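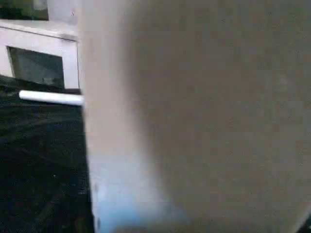 The Last Leg at Grovitz

Home | News | Stories | Fixtures | Join Us

The relay team from Sostell got four lanes, two good pairs of goggles and one spot left on the bus to the nationals, and I was the one holding the clipboard!

You have to understand what the Grovitz pool is like in December. The windows fog up by breakfast, the bleachers squeak, and everyone's parents bring soup. I'd been assistant coach there for one season and I loved every damp minute of it. That morning we needed the women's freestyle relay to come in under the qualifying time, and our anchor had been in bed with a fever since the night before.

So I went looking for a swimmer. Our backstroker said no (shoulder). Our diver laughed, then saw my face and stopped laughing. And then the girl from Gezer, the quiet one who had only moved over to us that fall and had never raced anything shorter than the mile, put up her hand like she was in school.

"I can do a hundred," she said. "I just do it slowly sixteen times, usually."

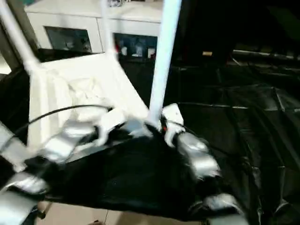

"Can a distance swimmer anchor a sprint relay?" asked the referee, peering at my corrected entry card.

"Anyone on the team list can swim any leg, as long as the card is in before the first heat," I told her, and she stamped it.

Oh, that race! Our first swimmer went off the blocks so clean that the whole Sostell bench stood up and the soup went over. Second leg, we were level with Fuvolik, who had won this thing so often they'd brought their own banner, already printed. Third leg, we lost a body length at the turn, and I was chewing the string off my whistle.

Then she dove in. It was a terrible dive, flat as a pancake, and she came up behind three people. But there was that stroke, long and easy, the one she'd been doing up and down lane six all fall while everybody else was in the showers. She didn't look like she was racing. She looked like she was on lap 36 of a normal afternoon and thinking about lunch.

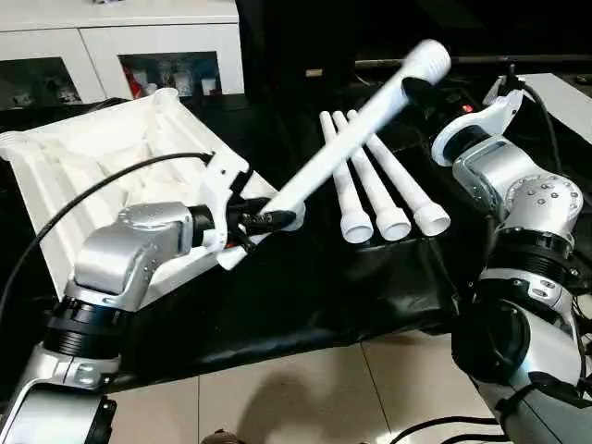

At the far wall she was third. Coming off it she was second, and the Fuvolik girl had started to tighten up in the shoulders the way sprinters do when they went out too hard. I ran along the deck, which you are absolutely not allowed to do. I yelled something. I've been told it was "Soup!"

They touched together. I mean it, together, and 300 people went dead quiet to look at the board.

Second place, by a fingertip. And under the qualifying time!

She hung on the lane rope and pushed up her goggles and asked me if that was good. I couldn't get a word out, so I gave her the clipboard, and she read the time off it herself, twice, dripping all over the ink. Then she asked how many seats there were on the bus.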